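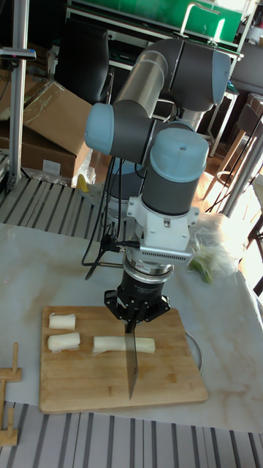 Leek whites on the board, short lengths to the left, knife straight down.

FROM THE CHOPPING BOARD: IN DEFENCE OF THE LEEK

February's soup swap at Nudberg drew 14 pots, and 3 of them were leek and potato. Two of those were grey. We make no accusations, but we have thoughts about leeks, and this newsletter has a space to fill.

Start with the white part. Peel off the outer layer, which has the texture of a raincoat, then cut the stalk across into short lengths. They don't have to match. The Reddy recipe (back page, again, by popular demand from one household) asks for 300 grams of white stalk and says nothing at all about neatness, so the ruler can stay in the drawer.
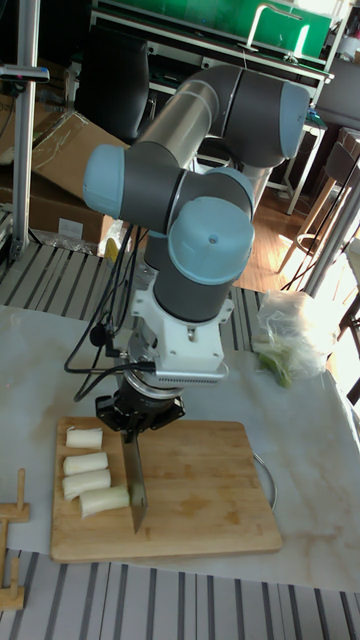

Lay the pieces on their sides as you go and shift them to one end of the board, or they will roll under your elbow and onto the floor. Grit hides between the layers, so give the cut lengths a good swish in cold water. If you skip this the soup will crunch, and your guests will be too polite to mention it until they are in the car.

Then sweat them in butter with the lid on, low and slow, for longer than you can be bothered. Browned leek is where grey soup comes from.

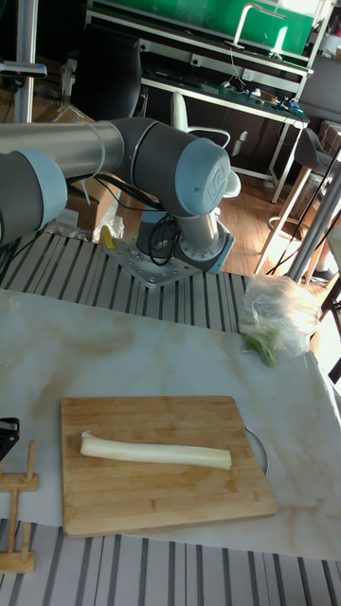
A peeled stalk on the bamboo board, with greens in the bag behind.

As for green tops, keep them. A bag of leafy odds and ends makes a decent stock, provided it doesn't spend 2 weeks at the back of the fridge becoming a science project. The Nastov method is to simmer the lot with a bay leaf and strain it. The Enik method is to forget the bay leaf. We have tasted both and couldn't pick the favourite.

Entries for the next swap go on the sheet by the kettle. Please label your pot, and bring your own ladle.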